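What happens when a robot comes to work?

Have you ever wondered how a tin of soup gets to the shop? Somebody grew the tomatoes and somebody cooked the soup. But in between, the tin spends a lot of its life in a warehouse. A warehouse is a very big building full of shelves. Things arrive at one end in lorries and leave from the other end in different lorries.

The one on this page is in Tarnton. It stores food for small shops, mostly tins, packets, crisps and biscuits. There are around 4000 different things on its shelves. It sends them to shops in Caleck, Skenbridge and the villages between.

Who works there?

Elsa Dalen has worked at Tarnton for a long time. When she started, her job was called "picker". A picker takes a list, walks to the right shelf, takes what is on the list and puts it in a box. Then she walks to the next shelf. On a busy day in December, Elsa walked so far that she wore thick socks and changed them at lunch.

Picking sounds easy, but there is a lot to know. Heavy things go at the bottom of the box. Glass jars must not touch each other. Some biscuits come in packets that look nearly the same, and a shop that ordered ginger does not want lemon.

Other people unload lorries, drive forklift trucks, check boxes, mend things and answer the phone when a shop says its delivery is late.

What is automation?

Automation means getting a machine to do a job, or part of a job, without a person working it all the time. A washing machine is a good one to think about. You put the clothes in and press a button, and it fills, turns, empties and spins by itself. Before washing machines, people did each of those steps by hand.

You will notice that the washing machine does not pick your socks up off the floor. It does not fold anything either. Most automation is like this. The machine does some of the steps and people do the rest.

The first machines at Tarnton

The first machine was a conveyor belt, which is a long moving strip that carries boxes. It meant that people did not have to push full trolleys to the lorries any more.

Next came the carts. These are low, flat robots on wheels, and there are 30 of them. A cart slides under a set of shelves, lifts it a little and carries it to the person who needs it. So now the shelf comes to Elsa and she stays at her station. She says her feet are much better. She also says she misses the walking a bit, because she used to meet people on the way and have a chat.

Halvard Lindholm, who plans the work in the building, heard the same thing from other pickers. He changed the rota so that everyone swaps jobs after two hours. Standing in one place and doing the same movement all day can make your back and shoulders sore.

How does a robot know what to do?

A robot has sensors, and these tell it about the world. A camera is a sensor. So is the bumper on a cart that feels when it has touched something. The robot also has a computer, and the computer runs a program, which is a set of instructions written by people. Last of all, it has motors to make its parts move.

The carts follow a map of the floor. If a person steps in front of one, it stops and waits. There is a yellow line on the floor at Tarnton, and only trained workers may cross it while the carts are running.

Why is picking things up so hard?

You can pick up an egg, a brick and a wet bar of soap without thinking much about it. Your fingers feel how heavy and how slippery each one is, and you squeeze just enough.

A robot has to be taught all this. If it squeezes too hard, the packet bursts. If it does not squeeze hard enough, the packet drops. It must also work out which way round a thing is, and where the edges are, and whether something else is in the way. Carrying a whole set of shelves is simpler for a machine than taking one packet of crisps from it.

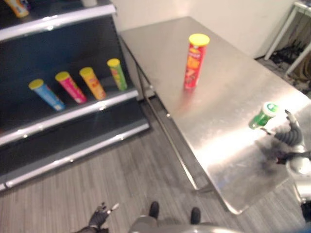 Robots with hands are the newest kind of machine for this sort of work. Some have two arms and two feet, so they can use shelves and tables that were made for people. Snack cans are a useful thing to practise with. They are light, and they are all the same shape, but they do not always stand up straight. A can might be leaning back on a shelf, like the four with yellow lids, or it might be tipped over like the green one in the robot's fingers. Each of those needs a different grip. Shiny metal is tricky too, as a steel table can throw light back at a camera and make it harder to tell where the edge of something is.

Do robots take people's jobs?

This is a fair question, and grown-ups argue about it. The answer is different in different places.

At Tarnton, fewer people are needed for picking than before. Nobody was told to leave, but when some pickers retired, new ones were not hired in their place. That means there are fewer picking jobs for someone who is looking for work now.

There are also jobs that were not there before. Ingvild Ljungberg used to be a picker and now looks after the carts. She went on a course at Sandberg to learn how. She cleans their sensors, charges their batteries and finds out what is wrong when one stops. Often it is a bit of plastic wrap caught in a wheel.

Rekha Pant checks orders before they go out. One order had 967 packets of the same biscuits on it, for a very small shop. The computer did not mind at all. Rekha thought it was odd and rang the shop, and the owner had typed the number wrongly.

Not everyone likes the changes. Some workers find the building too noisy now, and some do not like a screen telling them what to do next. Others would not go back to the trolleys for anything. Halvard holds a meeting each month where people can say what is working and what is not.

Words to remember

Automation: using machines to do a job or part of a job.
Conveyor belt: a moving strip that carries things along.
Gripper: the part of a robot that takes hold of things.
Program: a set of instructions for a computer.
Sensor: a part that tells a robot about what is near it.

Something to try

Put on a pair of thick gloves and ask a grown-up for an empty can with a lid. Lay it on its side on a table and try to stand it up with one hand. Now try it with one eye closed. Which part was the hardest?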